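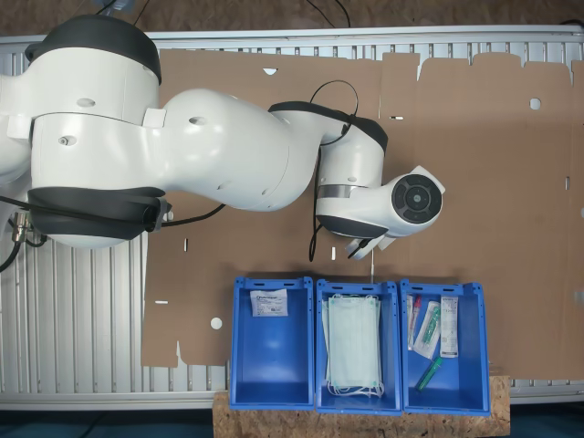
Dirken Web Team - Plugins and Add-ons

Clorumine Page Cache for small sites

Clorumine says it will halve your load time. We doubt it. On a plain blog with 50 posts you may not notice any change, and a decent host already does much of this for you. 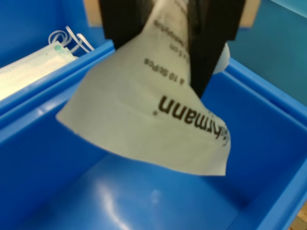 The free version covers one site and up to 100 cached pages. Coman, the paid tier, raises that to 400 and adds image shrinking - handy, if you don't have a tool for it already.

Works with the Futlow theme. Menus may need a manual refresh after edits.

License: 5 sites, renewed yearly.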